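Section 4. Running the Open Day Demonstration

4.1 Before the doors open

1. Clear a walkway from the stairs to the demo table. Visitors to the Skorkell upper floor walk in straight lines and look only at the robots.
2. Check the floor cables by hand, end to end. In August a guest from Zinness unplugged half the room with one sandal.
3. Charge both gloves to full. A glove at 40 percent will behave beautifully until someone important arrives.
4. Log in at the station and load the task named BOWL. Do not load BOWL_OLD. Beatriz Seixas has asked that it be left alone, and she wrote it.

CAUTION: The microwave is for teaching the task. It stays off during demonstrations, whatever the visitor has brought for lunch.

4.2 Showing the task

5. Put the gloves on with the marker cubes on the backs of the hands. Keep sleeves well clear of the cubes.
6. Open the microwave door all the way before you reach for the bowl.

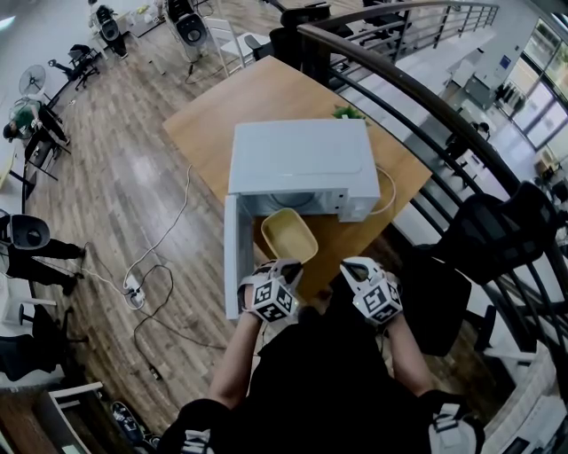

7. Move the bowl at half your normal speed. It will feel like a tea ceremony. The tracking prefers it.
8. Close the door, lower your hands and wait for the tone before talking to anyone.

NOTE: Each recording stops at 500 frames. If you pause to explain things, the explanation is what gets recorded.

4.3 Questions from visitors

9. Groups are limited to 12. The thirteenth person is always the one with the longest question – send them to the Shin desk.
10. If the display shows error 928, take the gloves off, put them back on and look confident.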